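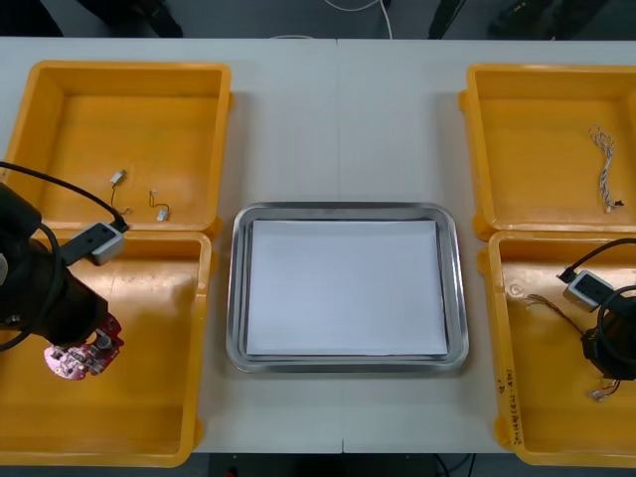 The sorting table: four bins, one paper-lined tray, and a few bits of wire waiting their turn.

Sorting Table FAQ

I get a lot of mail about how I sort cables and small connectors, mostly from people with a shoebox (or six) of the stuff in a closet. I've pulled the questions that come up most and answered them in one spot. If yours isn't covered, write to me and I'll get to it, though I'm slow in February when the Grirnville swap meet eats my weekends.

Why bins and not a drawer cabinet?

I have a drawer cabinet too! It's where things end up after they've been sorted. For the sorting itself I want everything open on top so I can see what I've got and drop things in without pulling on a handle. Drawers are great for storage and terrible for making up your mind.

Do they have to be orange?

Nope. I like orange-yellow because black wire shows up against it right away, and most of what I deal with is black wire. White plugs show up fine too. My friend Valquíria Damasceno uses clear bins and loves them, but I tried clear ones for a month and kept losing tiny terminals against the table.

What goes in which bin?

My rule is pretty loose. Upper left gets short single leads, the little ones with a plug or terminal on the end. Upper right gets harnesses, meaning anything where several wires are twisted or braided together. The lower two change with the job. Sometimes they're "keep" and "toss," sometimes they're for two different plug sizes, and when I sorted the big Koech lot they were "I know what this is" and "ask Bình Đồng."

Aren't those bins way too big for such tiny parts?

They look it, yes. A short lead in one of those bins is like a noodle in a bathtub. But a small cup fills up with tangles so fast, and then you're back where you started. With a big flat floor I can lay things apart from each other and pick one up without four more coming along for the ride. Flat floor matters more than size, by the way. I had some with ridges and I was forever digging pins out of the grooves.

What's the metal tray in the middle for?

That's my looking-at-things spot. Anything I can't place in a second or two goes in the tray, I check it over, and then it goes to a bin. It's stainless steel with rounded corners, so it wipes clean and there's no tight corner for a terminal to hide in.

And the paper?

Glare, mostly. Polished steel under overhead lights is murder on my eyes after an hour, and white paper calms it right down. I lay a stack in there, flat, close to the size of the tray bottom so there's only a thin edge of metal left. When the top sheet gets grubby I peel it off and keep going. Plain printer paper is fine. I also scribble on it — part numbers, question marks, the grocery list.

Should the table be white?

I like it, but any light, plain surface will do. Mine is two tables pushed end to end, with a seam down the middle. If yours has a seam, put the tray near it and the bins off to the sides, or run a strip of tape over the gap. I've fished more than one pin off the floor under mine.

How do you keep harnesses from turning into knots?

Lay them out long, don't coil them. I drape each one straight across the bin floor with the connector at the end nearest me, so I can read it without picking it up. If it came to me twisted, I leave it twisted! Untwisting a bundle of thin wires sounds like tidying, and then you've got spaghetti. Nhàn Cù taught me that and I ignored it for years.

How long does a batch take?

My last one was 28 harnesses plus a pile of loose leads, and it took an evening with the radio on. The worst was a box of some 1,000 mixed connectors from Stosholm, and I'd rather not talk about how long that took.

Can I do this with kids around?

Older ones, sure, and they're often better at it than I am. Little ones, no. The parts are tiny and end up in mouths.

What do you do with the leads you don't want?

Anything with a good plug goes in a bag for the swap meet. Damaged wire goes to the electronics recycling drop-off, never the kitchen trash.

Last updated Apr 11, 2024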